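Kit Bekilmont, guide de mise en place
Partie 2 : préparer la table

On entre dans le vif du sujet, et c'est ma partie préférée ! Prévoyez une table claire et dégagée, d'au moins 60 cm de profondeur.

1. Essuyez le plateau et laissez-le sécher.
2. Posez les deux grands gobelets en carton vers le fond, l'ouverture en haut.
3. Ajoutez le petit gobelet blanc à leur droite.
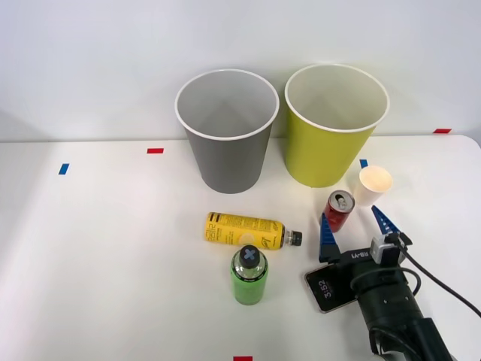

4. Laissez 55 mm de libre devant les grands gobelets, de quoi passer la main sans rien renverser.
5. Placez les bouteilles au milieu, bouchon bien vissé.

Attention : n'utilisez jamais de bouteille entamée. Une bouteille qui fuit, et les gobelets sont bons à jeter (ils détestent l'eau !).

Remarque : les gobelets de rechange se commandent sous la référence 3964, par lot de presque 60.

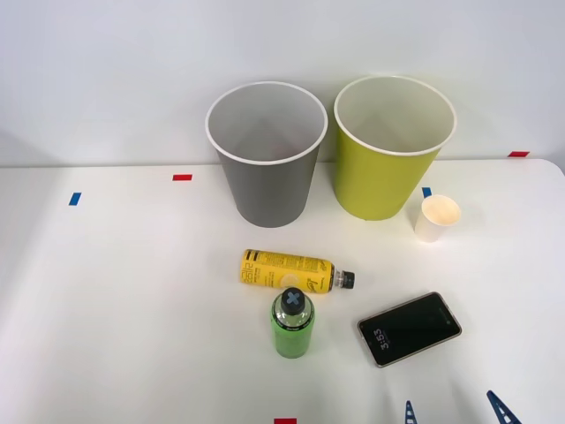
Le tri peut maintenant commencer, et vous allez voir, on y prend vite goût ! Chacun choisit un objet et annonce où il ira. La bouteille jaune, couchée sur le côté avec son bouchon noir à droite, fait un très bon premier choix. Gardez le petit gobelet pour la fin.

6. Remettez chaque objet à sa place avant la manche suivante.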